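About Momov

Momov is a home cooking school, and we have been teaching people to make supper for 11 years now, which still surprises us a little when we say it out loud. We started in a borrowed church kitchen one cold February with four students, two burners that worked and a great many onions. Most of those first students still write to us (usually with a picture of something they're proud of, sometimes with a question about why the rice stuck).

We never set out to train chefs. There are good schools for that, and we're happy to point you toward one if that's what you are after. Our classes are for people who get home at six, open the refrigerator and sigh. We teach soups, beans, braises, rice, simple breads and the kind of vegetables that children will eat if you don't make a speech about them. You'll leave knowing how to taste as you go and how to fix a pot of something that has gone a bit wrong, and we think those two things will carry you a long way.
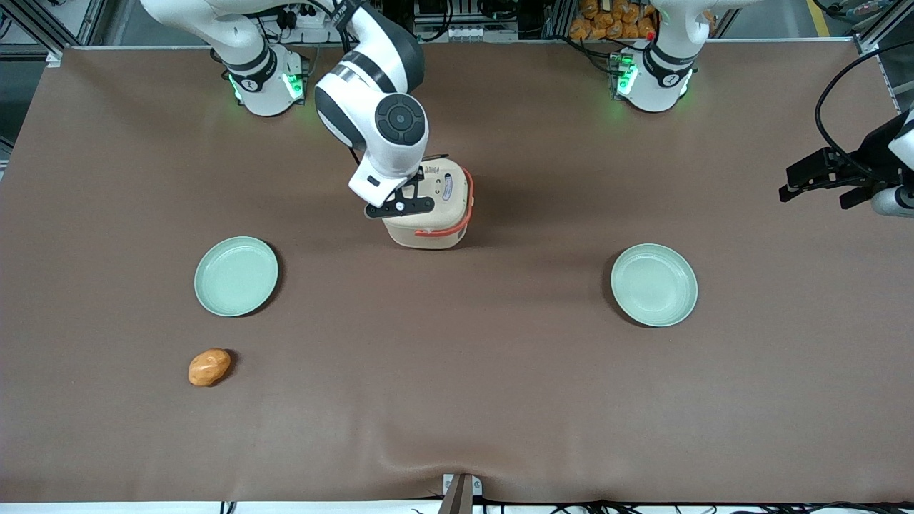

Our beginner course is called Boltura, after the street where we rented our first real kitchen, and it runs for six evenings with a shared meal at the end of each one. Everybody cooks, everybody eats, and everybody dries a few dishes. People often write ahead to ask what they should buy before they come, and the answer is nothing at all! But if you're setting up a kitchen from scratch and want one thing to begin with, make it a pot with a lid, something upright like the cream one with the orange-red handle, and get to know it well before you go shopping for a second. Soup, beans, rice, Sunday stew, you can do an awful lot of living out of one pot.

Once you've finished Boltura you are welcome to join Chuensuk, our longer course on broths, noodles and slow cooking, or to come along to the Flallex suppers, where former students cook for the neighborhood and guests pay what they can. Last year those suppers served about 4000 bowls, and we're still finding ladles in odd places.

Classes are small on purpose, and each session lasts 90 minutes plus however long it takes us all to stop talking and go home. Please tell us about allergies when you sign up, and wear shoes you don't mind getting flour on. If the fee is a worry, write to us anyway, as we keep a few places open in every course and would much sooner have you at the stove than not.

1000 shares | 11 comments

Contact | Class calendar | Gift certificates
© Momov Cooking School. All rights reserved. Page updated 8/28/21
Back to top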